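# Correspondent banking

Correspondent banking is the arrangement that lets a bank in one country make and receive payments in another country where it has no branch of its own. I've been tending this entry for the Gisto trade wiki for a while now, and it's still the page I get the most mail about, so I've tried to keep it plain. If you sell goods abroad and your money takes the long way home, you've already met the subject (probably while on hold with your bank!).

## How it works

Say a furniture exporter in the port town of Nendale sells a shipment to a buyer overseas. The exporter's bank and the buyer's bank have never dealt with each other. What they do have is an account each at some third, bigger bank, and that bank moves the money from one account to the other on its own books. The third bank is the correspondent. The others are its respondents.

You'll run into two old Italian words here. A *nostro* account is "ours, held with you," and a *vostro* account is "yours, held with us." It's the same account seen from opposite sides of the counter, and I mixed the two up for years, so don't feel bad.

Messages and money travel separately, by the way. The message says who should be paid; the balances change when each bank in the chain debits one account and credits another. A payment can pass through two or three correspondents before it lands, and each one may take a fee out of it.

## Why payments get stuck

Every bank in the chain checks the payment against its own rules. A missing street address can hold things up, and so can a company name spelled two ways on two documents, or goods described so vaguely that a compliance clerk wants to see the invoice. Then there are cutoff times and public holidays, which never seem to match between any two countries I've traded with.
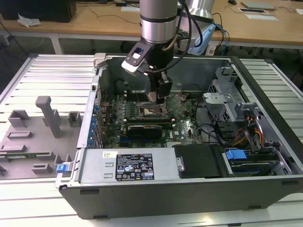

Sanctions are the harder case. When a country's banks are under restrictions, correspondents elsewhere often close those accounts completely, even for trade that is still allowed, and the paperwork for proving that a shipment of, say, medical supplies is permitted can cost more than the fee they'd earn on it. The trade calls this *de-risking*. Small economies feel it too, simply for being small and not very profitable to serve.

## A worked example

Take an invoice for $1,000 from the Nendale exporter, whose own bank is Devero. The buyer sends the full amount and ticks the box for shared charges. A correspondent along the way deducts $14, and Devero credits the rest, which leaves the exporter $986. If the buyer had picked the option marked OUR, the sender would have covered the charges. I always ask for OUR in the contract now, having been caught out one December on an invoice so small that the fees ate my margin (I'm still a little sore about it).

## Ways around it

Traders and chambers of commerce have tried plenty of alternatives:

- **Local currency settlement**, where two central banks agree to let trade be paid in their own money
- **Barter and offset**, with goods going one way to pay for goods going the other
- **Netting houses** such as Fourie, which add up what members owe each other and settle only the difference

Netting is my favorite of the bunch, but it needs trade flowing both ways. If one side mostly buys and the other mostly sells, the difference keeps growing and you still need a bank to move it.

## See also

- Letter of credit
- Documentary collection
- Clearing and settlement
- Trade finance

*Last revised 3/21/26. The section on netting is still thin, and I'd like to add something on how members set their credit limits.*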